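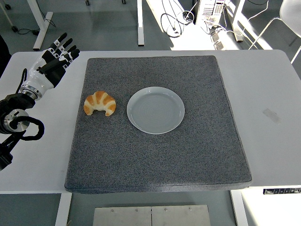 # Demonstration collection (robot learning)

**Demonstration collection** is the work of recording examples of a task so that a learning system can later produce the same behavior on a robot. One recorded example is called a *demonstration* or an *episode*. It normally holds the camera pictures, the positions of the robot's joints, and the commands that were sent to the joints while the task was performed. A group of episodes for one or more tasks is called a *demonstration set*.

The method is used when a task is easy for a person to show but difficult to write down as rules. Moving a croissant onto a plate is a common beginner task of this kind. A person can do it without thinking, but a program written by hand must say where to grasp, how strongly to close the fingers, and at what height to let go, and it must say this again for every new shape of pastry.

## Terms

The words in this field are not fully fixed, and different groups use them in different ways. In this article the following meanings are used.

- **Operator**: the person who controls the robot during an episode.
- **Episode**: one recording, from the start signal to the stop signal.
- **Start state**: the position of the arm and of all objects at the start signal.
- **Reset**: the work of bringing the table back to a permitted start state.
- **Policy**: the trained program that chooses the next command from the present observation.
- **Rollout**: one attempt by the policy, without the operator.

Some older manuals say "trial" for both an episode and a rollout. This has caused mistakes when two sets were joined, and the word is better avoided.

## Equipment

### Arm and hand

The simplest stations use an arm with a two-finger gripper. A gripper has one opening value, so the recorded command is short and the operator learns it quickly. Stations for household or kitchen tasks more often use a hand with a thumb and several fingers. The hand can hold soft or curved food from more sides, but each episode then contains many more joint values, and small differences between operators become visible in the data.

A hand with separate fingers also asks for a fixed *rest pose*. The usual choice is an upright hand with open fingers, held to the side of the work area, where it does not hide the objects from the camera. Every episode begins from this pose and, in most protocols, returns to it.

### Work surface

The work surface should not reflect much light and should not slide. A bright, smooth tabletop gives strong reflections when the sun comes in, and light objects are hard to separate from it in the pictures. For this reason many stations put a board covered with dark fabric on the table. A gray cover works well with white or light gray dishes. It also gives a small amount of friction, so that a plate does not travel when it is touched by a finger.

If the table is height-adjustable, the height must be written in the station log. A change of a few millimeters is enough to make old and new episodes disagree about where the surface is. Some groups lock the control panel of the desk during the whole collection period.

### Cameras

At least one camera looks at the work area from the position of a head. Cameras on the wrist are added for tasks where the fingers hide the object at the moment of contact. The head camera usually sees more than the work surface: the floor, cables, other furniture. It is possible to remove this part of the picture before training. Many groups keep it, and move some of the furniture between sessions, so that the policy does not learn to depend on a chair.

### Control of the robot

Three ways of control are common. In *kinesthetic teaching*, the operator takes the arm by hand and leads it through the movement. In *leader-follower control*, the operator moves a second arm of the same form, and the robot copies it. In *glove control*, sensors on the operator's fingers are translated to the fingers of the robot hand. Glove control is the natural choice for a hand with many joints, but it needs calibration for each operator, and the calibration changes slowly during a long session.

## Procedure

A collection session has the same order at most stations.

1. The operator checks the joint zero points and moves the arm to the rest pose.
2. The objects are placed in a start state. The state is taken from a prepared list or chosen freely inside a permitted area.
3. The start signal is given and the episode is recorded.
4. The stop signal is given when the arm is again at rest.
5. The operator marks the episode as success, failure, or invalid.
6. The table is reset.

Reset takes a large part of the working time. With a short task it can take longer than the episode itself. Stations with two people give the reset to the second person, who must keep both hands outside the camera view before the next start signal.

### Variation of the start state

If the croissant always lies at the same place, the policy learns a place and does not learn to look at the croissant. The start state is therefore changed between episodes. The usual changes are:

- position of the object on the board
- rotation of the object, which matters much for a crescent form
- position of the plate
- side on which the plate stands in relation to the object
- kind of object, for example a real pastry or a plastic model
- light in the room

It is not recommended to change everything from the first day. A common plan is to begin with the object rotation and a fixed plate, train a first policy, and add further changes where the rollouts fail.

### Marking

The mark "success" needs a written definition. For the plate task the definition may say that the object rests fully inside the raised rim, that the plate is not turned over, and that the hand has released the object. Without such a text, operators disagree most about the object that lies half on the rim.

"Invalid" is used for episodes that should not be read at all, such as those with a lost camera signal or a person in the work area. Failures are a different matter. They are removed for plain imitation, but they are useful for training a success detector, and they should be stored.

## Size of a set

There is no general rule for the number of episodes. It depends on the length of the task, on the amount of variation, and on the hand. A fixed start state with a gripper may need very few. A set with free placement and a hand with many joints needs far more, and quality begins to matter as much as quantity, as many similar episodes add little.

### The Clornholm set

The Clornholm set is often used in teaching to show this point. It was collected at the Ateddale station under the direction of Kerttu Savolainen and contains 3000 episodes of table tasks with bread, pastry and dishes. Collection was closed in September, and the set was given to partner groups on October 25, 2018. The work was shared by 19 operators.

The first version of the protocol asked each operator to record blocks of 20 episodes with the same object before a change. Ikhsan Kusuma later compared policies trained on these blocks with policies trained on mixed blocks, where the object was changed after each reset. The mixed blocks gave better rollouts on objects that the policy had not met before. The gain was largest for curved objects. The second version of the protocol uses mixed blocks only, and the early part of the set was kept under a separate label.

## Operator effects

Different people perform the same task in different ways. One operator takes the croissant from above with all fingers, another pushes the thumb under one end and closes slowly. Both are correct, but a simple policy trained on both can produce an average of the two, and the average may not hold the object at all. There are several answers to this problem. The protocol can prescribe one grasp. The operator's identity can be given to the policy as an input during training. Or the policy can be of a type that represents more than one possible action for the same observation.

Tiredness is a second effect. Near the end of a session the movements become faster and less smooth, and pauses appear before the grasp. Pauses are a known source of trouble: the policy learns that standing still above the object is a normal thing to do, and it may stay there. Most toolkits, among them Rondonuwu, cut out frames with no movement before training. The cut must be made with care, for a short stop while the fingers close is a real part of the task.

## Quality control

A part of each session is normally played back on the robot without objects on the table. This shows whether the recorded commands are complete and whether the time stamps of camera and joints agree. A delay between the two is difficult to see in the files but very easy to see in playback.

The Nurkham checklist, used at several teaching stations, adds a visual check of the first picture in every episode. The person who checks looks for the arm in the rest pose, for the board in its marked place, and for an empty plate. Episodes where the plate already holds something at the start are marked invalid.

## Limitations

A policy trained on demonstrations knows little about situations that the operators avoided. If no operator ever dropped the pastry, there is no example of picking it up after a fall. Some protocols therefore include *recovery episodes*, which begin from a bad state made on purpose, for example with the object against the edge of the plate.

Transfer between stations is also limited. A set recorded with one hand cannot be used directly with another hand of different finger length, even where the task and the table are the same. Methods for translating between hands exist, but they lose part of the information about contact.

## See also

- Behavior cloning
- Kinesthetic teaching
- Teleoperation
- Grasp planning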